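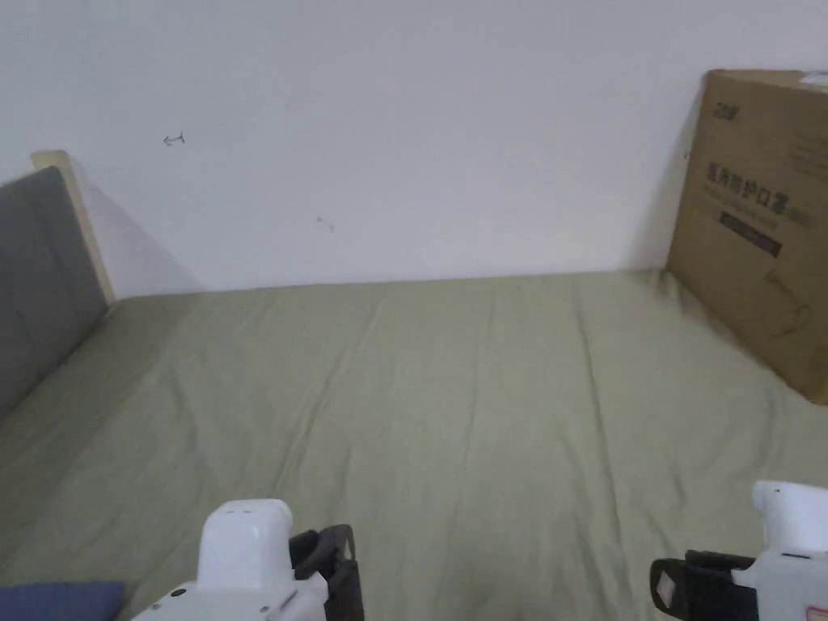
Visit to the Fivham Household Robotics Laboratory

In June a party from Pryor Residential Services toured the Fivham laboratory, where two-handed machines are taught ordinary chores. Isla Maihi, who leads the chores program, received us at 10 a.m.

The first station covers cloth work. A green cloth lay loosely spread and wrinkled between a pair of white-and-black grippers, with a large cardboard box printed "医用防护口罩" (medical protective masks) standing in the corner. Ms. Maihi explained that flattening a crease remains harder for the machines than lifting a rigid item, as fabric takes a new shape with every touch. The laboratory has logged 3,353 attempts at smoothing and folding, of which 1,536 met its own standard.

Shelf stocking at the second station went better. Haris Mohmand reported almost 700 trial runs with boxed goods and few dropped items. Speed is still well below that of a trained employee.

Our party asked whether a unit could be placed in the Forkley laundry room this year. The laboratory advised against it. Pryor will review the matter after the next round of cloth trials, and Keith Hoani will send the revised test schedule to all who attended.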